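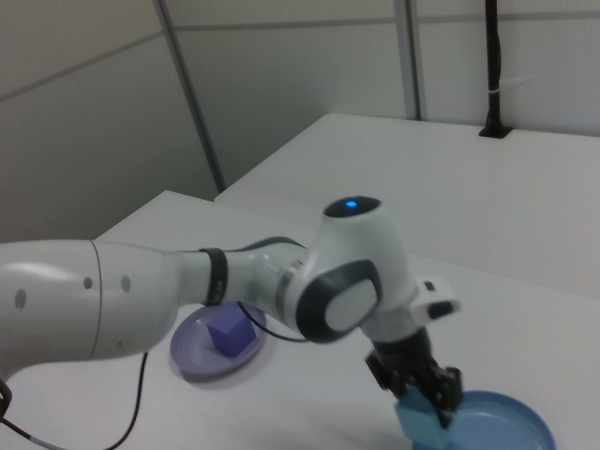

2020-02-04, bench notes, Irier table-clearing work

Sorting is the chore I keep coming back to, because so much of housework is really sorting: socks, cutlery, the stuff on the kitchen counter. We're on color matching this week, and I love how much it already looks like putting dishes away! The light blue cube is in the gripper just over the near rim of the blue plate, and the purple one is sitting on the purple plate, a bit tilted. Rims matter. Jeon's planner treats a plate as a flat disc, so I want the approach height raised before we go to soup bowls.

Cable still droops under the elbow. Reroute before the 34-item run.

Can it do a kitchen yet? No. Wet glasses, forks in a heap, no chance. But a tidy table with known things on it, I'd say by July, and I'm excited. Pakonell grip settings to try next, 7 of them.

Comments

Raise it for the cubes too, please. I reset that plate all morning.

Does Zillik have the bowl models?

Great stuff, want to see forks!!

Recent entries

Towel folding, second attempt
Zillik bin test, 1,000 picks
Drawer handles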